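Fingers, round 2

19 Sep 2023

Quick one, supposed to be packing. Swapped the Olto fingers for the Szabo ones on both arms and went back to T-shirts. Same table, same wrist cameras, Orysia on the controller.

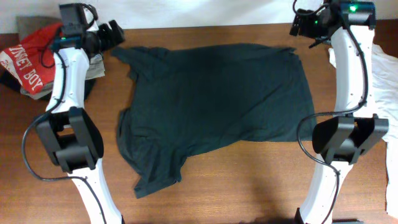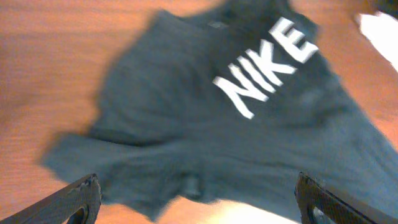
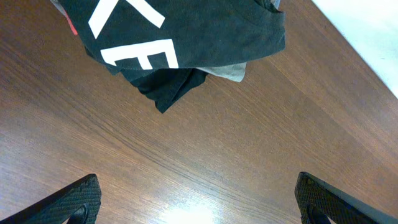
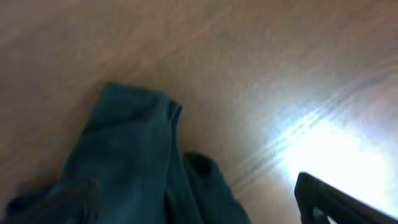 Grip

Szabo wins, easily. The textured pads bite on thin cotton and the Oltos just skated off it. 31 tries each. Didn't write down every miss, sorry Yurii. Thick hems still a pain — both sets want to pinch two layers when you only asked for one.

Black fingers on dark fabric is hard on the eyes by the way. Might try grey tape on the tips.

Cameras

Wrist view smears badly when the arm moves fast. You can read NIKE through the blur but good luck finding a sleeve edge. And the glare off the wood! Bright patch in all three wrist views. Need a matte cloth or a diffuser, or just move the lamp. Head camera is much calmer, I'd trust it for finding the shirt and use the wrists only for the last bit.

Contoller

Still on Predonura. Laggy since February, no idea why. Yurii Kravchuk reckons it's the cable run past the elbow. Flavalach want 2,000 dollars for thier one so that can wait.

Next: towels, and slower wrists.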